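弗洛斯霍尔姆(Flostholm)双臂单元维护记录,发成一串,一共十四条。中文不是我的母语,写得慢,有错请指出。

1/
我在 Flostholm 负责一个双臂的桌面单元,任务是把小药瓶放到木架上。很多人问我算法的事情,但是我的工作大部分是螺丝、电缆和清洁。所以这一串只讲怎么安装,怎么保养,还有十二月那次修理。

2/
先说桌子。桌面是木头,四周用黑色铝型材围起来。最开始我们把手臂底座直接固定在木板上,冬天暖气开了以后木板有一点变形,两只手臂的相对位置就不对了。现在底座都靠型材受力,木板只负责放东西。这个改动花了我一个周末,我觉得很值得。

3/
型材的连接螺丝请一定做记号。我用白色油漆笔,在螺丝头和型材上画一条连续的线。每个星期一早上开机以前看一遍,线断开了就是松了。不需要每次都拿扳手去拧,拧得太多,T 型螺母也会坏。

4/
两只手臂要分别记录。我有一个本子,左边一页写左臂,右边一页写右臂,日期、关节号、做了什么。以前写在同一页,有一次我给左臂换了电缆,却记在右臂下面,后来找问题找了一个下午。

5/
电缆是我最担心的部分。手臂伸得最远的时候,电缆不可以绷紧;手臂收回来的时候,多出来的一段也不可以掉到夹爪前面。我的办法是先断电,用手慢慢把手臂推到几个极限姿势,看好每个姿势下电缆的弧度,然后才扎扎带。扎带不要拉死,留一点可以滑动的空间。

6/
这个位置我检查得最多:右臂低下去取瓶子,左臂在架子旁边等。
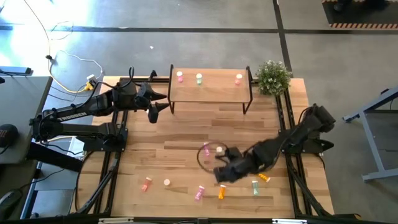 右臂夹爪在桌面低处,左臂夹爪在木架左侧;架上立着三个瓶子。

7/
右臂在这个姿势里伸得又低又斜,肩部的负担比较大。十二月的问题也是从这里开始的。那天右臂下降到最后一段的时候抖了一下,很轻,日志里没有报错。我以为是桌子晃,就用手按住桌边再跑一次,还是抖。

8/
我按下面的顺序查,可能对别人有用:
先看底座螺丝,记号线都是完整的。
然后断电,用手转每一个关节,感觉有没有卡的地方。没有。
然后看电源,测空载和带载的电压,差别正常。
最后看通信电缆。肘部那一段的插头,从外面看很好,轻轻一推,它又进去了一点点。

9/
就是这个插头。它没有插到底,手臂弯到某个角度时,电缆会拉它一下,信号断得很短,控制器就自己补过去了。我把插头重新插好,在旁边加了一个小的固定夹,让拉力落在夹子上。修理用了十分钟,找原因用了两天。我有点不好意思,但是还是写出来。

10/
修完以后我没有马上恢复生产。我让右臂在同一个动作上重复 617 次,中间不放瓶子,只看关节电流的曲线。为什么是 617?因为我晚上要回家,停下来的时候计数器就是这个数字。曲线很平,第二天才开始放瓶子。

11/
夹爪的保养。我们夹的是塑料瓶,表面滑,手指上一有灰尘,瓶子就容易转。我每 24 小时运行时间擦一次手指,用不掉毛的布和一点异丙醇,擦完等它干。每 1,000 个循环检查一次两根手指是不是平行:夹一张纸,从上、中、下三个地方分别拉,手感应该一样。如果下面很松上面很紧,就要调。

12/
木架也要管。它矮,又轻,手臂碰一下就会移动,移动了几毫米眼睛看不出来,放瓶子却会放歪。我在桌面上给架子的脚画了很小的角标,铅笔画的,每次换班对一次。请不要用胶水粘,我们以前粘过,后来要换高度的时候把木头的表面撕坏了。瓶盖也要常常收拾。白色的圆盖子在桌上会滑到手臂下面,压到夹爪手指的时候,那个力比想象的大。我的规定是:手伸进去以前必须先按急停,看到状态灯变了再伸手,捡一个盖子也一样。

13/
有几位朋友问软件。排程用的是 Jesumel,我们内部的工具,只做很简单的事:记录循环次数,到时间提醒我去擦手指。零件从 MacAulay 订,他们的固定夹一包有 2 个,小得很,掉在地上很难找,建议拆包的时候下面放一个盘子。Ciltamier 的同事正在做一个跟我们差不多的单元,他们想把电缆全部从上面吊下来。我自己没有试过,担心吊起来以后会摆动,但是如果他们做得好,我会去学。

14/
更新,2018年2月1日,星期四:有人在评论里问固定夹有没有松。今天早上我打开看了,没有松,插头也还在底。左臂的肘部我也加了一个同样的夹子,虽然它还没有出过问题。本子上左边一页已经写好了。下个星期要换右臂腕部的扎带,旧的有一点发白。如果有人知道哪一种扎带比较耐弯,请告诉我型号,谢谢。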